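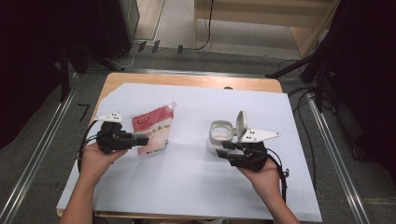

Subject: Re: [grollow-pantry] Bulk order, and the matter of the pouches
Date: April 18, 2026

> I've priced the oats and the laundry powder through Stivedine
> again. They now do both in resealable pouches as well as the
> 25 kg paper sack. Pouches work out dearer per kilo but nobody
> has to scoop. Can people say which they'd prefer before I put
> the order in? Also we still have most of the chickpeas.

Sack for me, please, on both counts.

I did give the pouches a fair go. We had them at the Nikside co-op for most of a year and the zip is a marvellous thing until a grain of anything gets in it. After that you own a bag that looks closed. Ours went in the cupboard looking closed and I was finding oats behind the kettle until August.

Then there's the disposal question. The soft plastics bin at our shops has been "temporarily unavailable" for so long that someone has put a pot plant on it. I have 40 empties flattened in a drawer awaiting its return, and the drawer no longer opens without a butter knife. A paper sack goes under the tomatoes and is never heard from again.

I take the point about scooping. Last time it took three of us a whole arvo on the veranda, and the kitchen scales read 7 grams with nothing on them, so everyone was either slightly robbed or slightly favoured. I'm happy to bring my scales instead. They're ugly but they go back to zero.

If the vote goes to pouches anyway, could we at least get the big ones? The small size stands up nicely on a bench and falls over everywhere else.

On freight, Stivedine's minimum was $1,000 last year. If it still is, we could make up the difference in rice and skip the carob, which was my idea, and I've apologised for it on this list before.

As for the chickpeas, put me down for two kilos. I've eaten worse out of loyalty.

Cheers from the Peng Street end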